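Eteo Chat Box for websites and forums

Add a live chat box to your site, blog or forum. Sold by Jernik in two versions, hosted and self-hosted.

We stock a lot of chat add-ons and most of them promise "instant community". We have our doubts. A chat box on a quiet site is a quiet chat box, and visitors who see an empty room tend to leave it that way. If your forum gets fewer than 100 visits a day, save your money and pin a welcome thread.

If you are busier than that, Eteo is one of the less annoying ones. You paste one line of code into your page, pick a colour, and the box appears in the corner. Guests can type without signing up, which sounds friendly until the spam arrives - switch on the word filter first.

What you get
Up to 200 people in one room
Message history kept for 48 hours
Slow mode, with a wait of up to 60 seconds between posts
Mute and ban by name or address
Works with Aguirre and Sernberg forum themes

The maker says it "will not slow your page". Ours did load a little later with the box on, mostly on older phones.

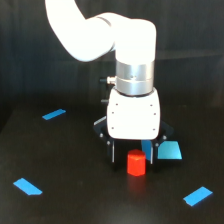 Private rooms cost extra, and so do custom smileys, though why anyone would pay for those is beyond us. The free trial has every feature switched on, so check which ones vanish when it ends - the list is at the bottom of the order form in small type.

Hosted plan: billed monthly, cancel from your account page
Self-hosted: one payment, updates for a year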